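Lesside Arm

The Lesside Arm is a robot arm workstation in the shared workshop at Lesside, near Halham.
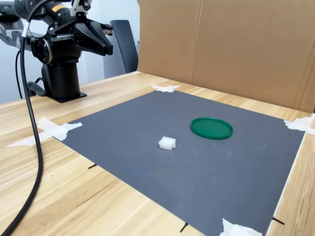 The arm at its table, with a white block and a green lid on the taped mat.

The station was set up by Atieno Kombo and Pendo Mohamedi, both members of the workshop, and first ran in December 2018. It is used for practice in picking up and placing small objects.

Construction

The arm stands on a black mounting plate bolted to a wooden tabletop and carries a parallel gripper with two fingers. Kombo wrote the control program, named Nirnivent, and Mohamedi did the wiring and the table. The parts, bought second-hand, cost the members 2000 pounds in all.

The work area is a dark grey mat held down with white masking tape. Short black lines drawn on the wood show where its edges belong, so that it can be put back in the same place — an early mat had crept during a long run and spoiled the stored positions. A cardboard panel stands upright along the back of the table.

Use

Nirnivent stores up to 200 positions. A standard session has 16 attempts, and objects are put back by hand between them. The station can be booked for up to four hours at a time.

A second table, known as the Mbwambo bench after the street it came from, was added the following April. It has no arm and is used for repairs to grippers and cables.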